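3.2 Looking after the handheld grippers

We get asked about this part more than about the policy, so I'm going to take my time over it. The collection cell at Clollport is a table, a pair of handheld grippers with their cables, a head camera, and a shelf of household things we swap in and out. It doesn't sound like much to maintain. Our first month of data said otherwise, and this section is mostly what Eun-seong Han and I wish we had written down at the start (we did write some of it down, on the back of a shipping label, which is now taped inside the lab notebook).

Each gripper has two black fingers, a handle, and a gray triangular plate on top with small round holes in it. The operator closes the fingers by hand, and the opening width gets logged along with the pose. We call the pair Iver, left and right, and the logging software on the other end is Cendow. The same fingers go on the robot arm later, so whatever goes wrong with a finger in the operator's hand shows up again at deployment, only now it's attached to something heavier.

Zeroing comes first. Before every session the operator closes each gripper on nothing, holds it for 3 seconds, opens it all the way, and holds again. Cendow takes the two readings as closed and open. We used to do this once a week and assume it held. It did not hold! By Friday the right gripper would be reporting a small gap when it was fully shut, and a small gap is a big deal when the thing you're holding is soft. A sponge squeezed a little and a sponge squeezed a lot look nearly the same from the head camera, so the width reading is carrying most of the information about force. If the zero wanders, the policy learns that grasping a sponge means stopping short, and it drops them.

Figure 4. Two-handed collection at the table: a sponge held in the right gripper beside the wire rack, left gripper open.

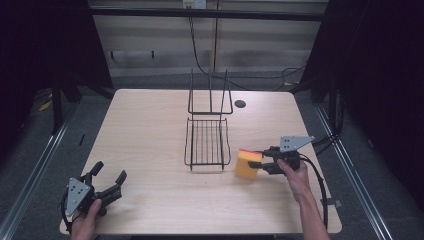
Soft objects are also what wear the fingers out, which surprised me. I had expected the hard stuff to do it. But operators squeeze soft things until they feel secure, and with a sponge that feeling comes late, so the fingers spend a lot of time under load. We now swap the left and right finger sets every 10 sessions. Swapping takes a small hex key and some patience, and you have to zero again afterward, even if you're in a hurry, even if it's the same person with the same hands. Riku Aoki skipped it one Tuesday and we threw out 7 episodes. He has asked me to say that he was also the one who noticed.

Then there are the cables. I would happily write a whole paper about the cables. Each gripper trails one, and the operator's arms are moving all day, so the strain ends up wherever the cable is least able to bend, right at the gripper body. Our early failures were all there. The symptom in the log is a short run of repeated width values while the pose keeps changing — easy to miss, since a person holding something steady produces nearly the same trace. We wrote a check for it that compares the two streams and flags any stretch where the width is identical to the last digit. A real hand is never that still.

The fix was routing. We let the right cable leave on the right and the left cable leave on the left, with a loose curve and no tie anywhere near the gripper. Our first version had both cables bundled neatly behind the operator, and it looked great, and it pulled on the left wrist every time someone reached across. Operators didn't complain about it, they just stopped reaching across. We only found out when Eun-seong plotted the left-hand positions and there was a hole in the coverage on the far side of the table. So if your coverage plots look lopsided, go look at your cables before you lecture anybody about technique.

Wire racks give us a different kind of trouble. A fingertip can slide between two wires, and when the operator lifts, the rack comes along or the finger gets twisted sideways. One twist is fine. A week of them leaves the fingers meeting at a slight angle, and thin objects start slipping out of the low side. We check for this by closing each gripper on a strip of printer paper and pulling: it should resist evenly, and if it swivels, the finger comes off and gets reseated. I like this test because it costs nothing and anyone can do it with a coffee in the other hand (please put the coffee somewhere else).

The plates on top need the least attention, but when they do need it, it's urgent. A loose plate screw gives you a slow drift between what the gripper thinks its pose is and where the fingertips really are. We put a paint mark across each screw head and onto the plate, and the operator glances at the marks when picking the gripper up. A broken line means stop and tighten, then rerun the alignment routine from the Oei calibration script, which we describe in Section 3.4.

With all of this in place we collected 940 episodes in June on the one pair of grippers. We replaced one cable in that time, on the right side, and no fingers. I can't tell you which of the habits above did the most good, because we brought them in more or less together, and pulling them out one at a time would have meant collecting bad data on purpose. My own bet is on the zeroing. Riku's is on the cable routing, and he has the coverage plots on his side — see Section 5, where we compare episodes from before and after the change on the same rack and sponge task.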